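1/ This month I decided to learn to fold towels in the correct way. I am 54 and until now I only made a kind of ball and pushed it into the closet. My shelf from Imell is narrow, so the ball method came to its end.

2/ The first thing I learned is that you need a big table. On the bed everything sinks and the corners run away. A hard, flat surface helps more than any video.

3/ I fold in half the long way, then again in half, and after this I bring the short ends together. With a thick towel I press with the open hand between the folds – if not, it opens again like a book.
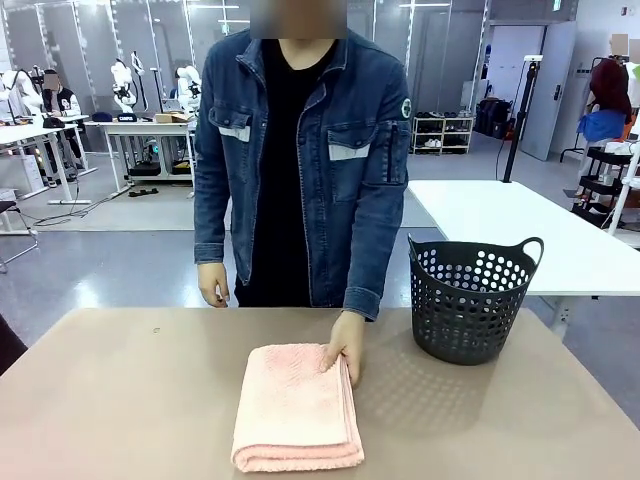
The size depends on your shelf, so measure it before. Mine takes a bundle with the folded edge to the front, and then the pile looks calm and you can pull out one without moving the others.

4/ About baskets. I like the round ones with holes and handles. The air goes through, and they are light to carry up the stairs. My old one from Ratberg had no holes, and the towels at the bottom always smelled like a cellar.

5/ Second thing I learned: a towel that comes twisted from the machine must be opened completely before you fold. Take it by the end, let it hang, and shake it well. Waffle and terry weaves hold their wrinkles very strongly.

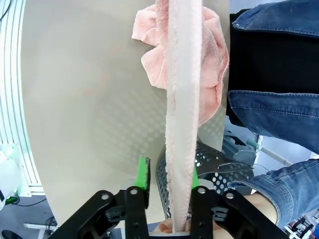 6/ Washing. I use 90 degrees only for white cotton. Pink and other colors I wash cooler, and I stopped with softener – it makes the loops flat and they drink less water.

7/ The last step is both hands flat on top, one time, pushing the air out. Please do not iron terry. My mother did it all her life and her towels were like cardboard.
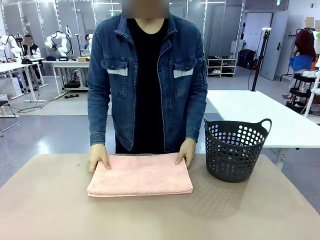 Wakberg writes under this thread that rolling is better than folding, and that six rolled towels fit where four folded ones did. For a deep shelf I believe it. On mine they would fall on my head, but I will try it with the small ones in the evening.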